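05/07/2022

Slept badly, up at six. Paid the Wosau bill, 450, and put the receipt in the drawer with the others. Called Kazimír Tichý about the shelf. He can come in September, no sooner.

Bought a zero sugar drink on the way back, as I'm trying to cut down on the sweet stuff before my checkup. Label says 0 kcal. Got out the paper cups, one yellow-green and one gray, so we wouldn't mix them up. I took the gray. Kazimír is stopping by later anyway to measure the wall, and he never turns down something cold.

Need to buy more cups, and a new sponge. Still haven't answered the letter from Hettiarachchi. Tomorrow.
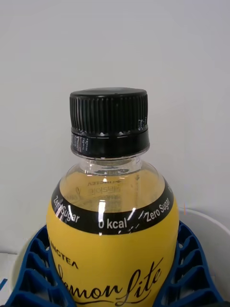
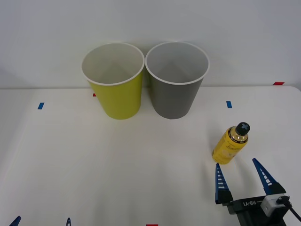
The zero sugar one, and the two cups with the bottle.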